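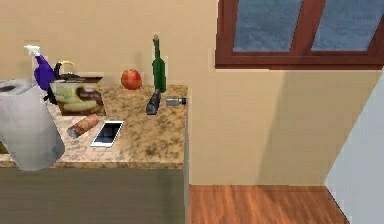 OK, I've been promising a thread on good habits for robot simulation work and our group finally agreed on a written set of house rules this week, so let's go! Kitchen pick-and-place is what we do most, so that's where the examples come from.

Rule one is the dullest and it has saved us the most grief. Write the instruction before you build the counter. "Pick up the apple" is a task. A counter full of stuff with a task bolted on afterward tends to be a counter where the task is weirdly easy (ask me how I know).

Rule two: the object names go in one shared list and everybody uses that list. We had a phone that was "phone", "cell", "smartphone" and "white_phone_2" in four different people's files. Naledi Ndlovu spent an entire afternoon merging them and she has earned the right to be strict with the rest of us.

Rule three, clutter is part of the test. A kettle mostly hidden behind a box and a spray bottle is a great thing to have in there! Real counters look like that. But you have to write down that it's hidden. If the policy fails to find the kettle, you want to know right away whether it was a hard view or a bad policy.

We mark every object clear, partly hidden or mostly hidden, from the camera the policy gets. People love to grade from the free-fly camera, where everything is beautiful and easy. Please don't.

Rule four: decide what counts as touching. Say the job is to lift the wine bottle and there's a small dark thing lying in front of its base. Is bumping it a failure? A note in the log? Fine either way? We argued about this for ages. We went with: a bump gets logged, a bump that sends anything off the counter is a fail, full stop.

Speaking of off the counter, rule five is edges. Anything that stands near an edge or hangs over it gets a settle check. Let physics run for 2 seconds with no robot motion at all and see if the object stays put. If it creeps, it goes back to whoever placed it.

Thulani Gumede wrote our settle check and ran it over the old set, all 318 layouts. It flagged 19. Most were round things lying on their sides, which I should have guessed. Little cylinders love to roll.

Rule six: if you can't say what an object is by looking at the policy's camera, you can't use its name in an instruction. Maricel Baluyot's addition and I love it. Some models look great up close and turn into a brown blob at working resolution. Keep the blob! It's good clutter. Just don't ask for it by name and then score the robot down.

Small one that goes with it. Blurry box art is fine as a box. It stops being fine when the instruction depends on reading what's printed on it.

Rule seven is about light. Vary it, and save the settings with the run. A diagonal shadow on a beige wall does no harm, the same shadow across a dark phone screen can be a different story. We had one result nobody could reproduce until Hui-mei Yuen found the light angle was being drawn fresh each time and never written to disk. Ugh.

Rule eight: 50 trials per layout before anyone says a success rate out loud. In meetings, in chat, anywhere. I'm the worst offender, I get excited after the first handful and start typing in all caps.

Rule nine, tell people it's simulated. In the caption, in the slides, in the message to your boss. Our template for Lekota (that's our internal benchmark, long story about the name) puts the word SIMULATED in the title and you can't switch it off.

Things we still don't agree on: whether glass should be allowed in the first round of tasks, how floppy a paper towel roll has to be before it's its own category, and who gets to retire a layout. Precious Jacobs wants layouts retired once any policy has been tuned on them. I want to keep them around as practice sets. We'll fight it out in September.

Several of you asked for the written version. It's two pages, plain language, no software needed to follow it. I'm tidying up the hidden/clear grading part and then it's going up on our page with the settle check script.

If your lab has its own version, please send it! Especially anything on deformable stuff and anything on how you log contact. I'll add the good ones to the bottom of this thread with credit.

Oh, and one I forgot. Save the random seed. Save it in two places. Go check right now that you're saving it, I'll wait.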